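3.2 Recording of edged weapons in the Fallberg deposit

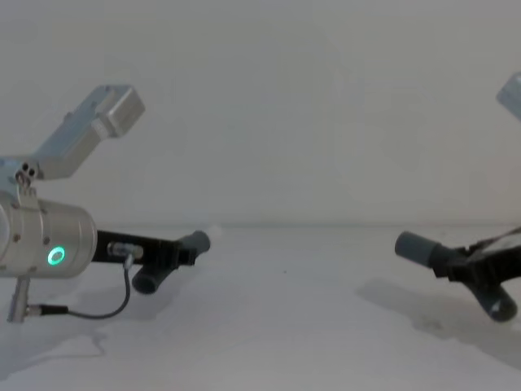 Figure 4. Two robot arms facing each other across a white tabletop, with a light grey wall behind.

The Fallberg deposit comprises 411 catalogued items, of which 200 are edged weapons or parts of edged weapons. The remainder are belt fittings, buttons, cap badges and paper records. The present section is concerned only with the edged weapons, and in particular with the agreement between the entries in the Erosetti inventory and the condition of the pieces at the time of study. Firearms were excluded from the deposit under the terms of the original bequest and are not discussed.

The Erosetti inventory was compiled by two hands. The first, identified by Szulc and Tello from signed receipts in the same ledger, used a short form of entry that gives the type of weapon, the length of the blade and a single word for condition. The second hand is fuller and notes scabbards, knots and grip wire where these survive. The two hands overlap between entries 88 and 131, where some pieces were entered twice under different numbers. These double entries were resolved by comparison of blade lengths and, where lengths agreed, by the form of the guard.

Makers' marks were read under raking light and transcribed before any reference work was consulted. Where a mark was partly worn, only the letters that could be read by both recorders were accepted. Marks on the tang were not sought, as the terms of the deposit do not permit grips to be removed. It follows that the number of unmarked blades given in Table 3 is an upper limit.

Eight pieces in the deposit carry regimental numbers on the guard or the scabbard throat. In three of these the number on the scabbard differs from that on the guard. Cáceres has argued that mismatched scabbards in the Ticona collection result from issue at depot level, and the same explanation may be offered in the present case. Parri prefers a later date for the exchange, on the grounds that the chapes show differing wear. The evidence from Fallberg does not settle the matter.

The oldest piece by documentary date is a hand-and-a-half sword entered in the inventory under the year 1498. The date appears in the second hand only and no source is given for it. The hilt is a later replacement. Marulanda has compared the blade with two from Cokcombe and considers the date possible on the basis of the fuller, although the point has been reshaped. It is retained in the catalogue with the date in brackets.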